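Do We Need Another Set of Shape Blocks?

I have a bad attitude about educational toys. Part of it comes from eleven years of buying them for birthdays, and part of it comes from the bottom of my hall closet, where most of them live now. So when a friend in Floltbridge moved in May and handed me a bag of plastic shape blocks with the words "these are so good for their brains," I said thank you and thought, sure they are.

I'll back up. The blocks are the kind you've seen a hundred times. Bright colors, chunky, easy for a small hand to grab. At some point they belonged to a sorter with holes in the lid, and the sorter is gone. I asked about it and got a vague answer involving a garage. A shape sorter with no sorter sounded to me like a puzzle with no picture, and I was ready to pass the bag along to the next unlucky household.

My youngest had other plans. The bag got opened on the way home, and by dinner there was a heart in my shoe.

So I decided to treat them fairly, which for me means looking for problems.

Problem one was the claims. I went reading, which I should never do after 9 p.m. There is a parenting blog called Rornetti that I used to like before it became mostly checklists, and according to its block guide a toddler should be getting color matching, shape matching, counting, stacking, "early geometry" and something called calm focus out of a set like this. I have watched a two-year-old play with blocks. There was some stacking. I did not see a lot of calm focus. What I saw was a child carrying a star around the kitchen for an entire afternoon and refusing to eat lunch unless the star could sit next to the plate.

Is that learning? Maybe. I'm not going to put it on a checklist.

Problem two was where to play with them. Carpet is terrible for this. Anything with a narrow bottom tips over, and then someone is crying. The coffee table has a ridge around the outside that eats small toys. The kitchen floor works fine until an adult in socks comes through in the dark. I'd read all the advice about setting out a "defined play space," and the advice always came with a link to a felt mat or a shallow tray that somebody wanted 722 kroner for, before shipping. (The tray people are called Þórarinsdóttir. It's a beautiful tray. It is a tray.)

What I used was a cutting board. It's flat, it's big enough, it has an edge so a kid can see where the playing happens, and it was already in the house. Maple, nice and pale, so the colors show up well against it. I was pretty pleased with myself.
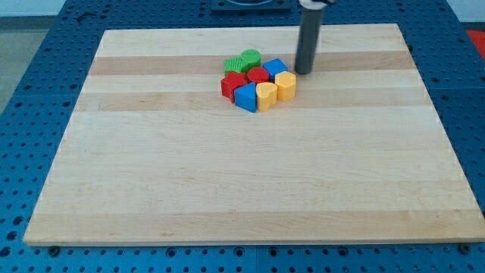
Eight blocks, four colors, one cutting board.

Once they were out of the bag and on something plain, I could see what I had, and I started to have opinions. There are two of each color: green, red, blue, yellow. Fine so far. But the pairs mostly aren't pairs. The blues are a square and a triangle. The reds are a star and a rounded one with sort of flat sides, which I keep wanting to call a hexagon and my older kid keeps telling me is not a hexagon. One green is a plain cylinder and the other has grooves across the top. Then the yellows are both hearts.

Who decided on two hearts? If the whole idea is that kids learn to tell shapes apart, I'd think a second heart is a wasted slot. I brought this up at home and was told, by a nine-year-old, that two hearts is the best part because then one can be the mom. I had no answer for that.

The grooves I'll give them credit for. I assumed they were decoration, or a way to make a boring block look less boring. But little kids do run their fingernails over that block, and it makes a noise, and they do it again. If you have a child who likes a scratchy sound, you'll be hearing it. I can't say I enjoy it. I can say it got more use than the battery-powered farm my in-laws sent, which has 18 sounds and has been "sleeping" on top of the fridge since winter.

We tried a few of the suggested games, because I said I'd be fair. Sorting by color took almost no time and then it was over. Sorting by shape didn't work, for the reasons above, unless you count "hearts" and "everything else." Stacking was better. The cylinder on top of the square holds. The star on top of anything is a gamble. The triangle standing on its end is good for a roof, and we had a decent run of little houses until one was declared a rocket.

The best game was one we made up. You push all the blocks together in a bunch, everybody looks, somebody closes their eyes, and one block gets taken away. It's an old game and I'm sure it has a name. My youngest has no strategy at all and guesses "star" every single time. My older one pretends not to know so it goes on longer. We played it until I had to start dinner and needed my cutting board back.

Which brings me to the hygiene question, and yes, I've thought about it. The blocks get washed in the sink with dish soap. So does the board. If that bothers you, use a different board, or a baking sheet, though a baking sheet is loud.

I did look up what a new set would cost, out of nosiness. Ostach sells one that looks similar, with the box and the lid with the holes, and the listing brags that it has over 800 reviews. I read a bunch of them. Half say their kid loved it and half say the lid broke, and a surprising number are from people who clearly hadn't opened it yet. I don't trust a review that begins with "can't wait to give this." I'd want to hear from those people in six months, when the lid is in a garage somewhere.

Would I buy the set? No. Free was the right price. If you're looking at a wish list right now and wondering if your kid will fall behind without a proper shape sorter, I doubt it very much. A few chunky things in different colors would probably do the same job, and you may have those in a drawer already.

Am I passing the bag along? Also no. I tried to, last week. I had the blocks back in it and the bag by the front door, and it was noticed right away. So they've moved to the low shelf under the cookbooks, and the cutting board goes up and down from the counter most afternoons. I've bought a second one for the onions.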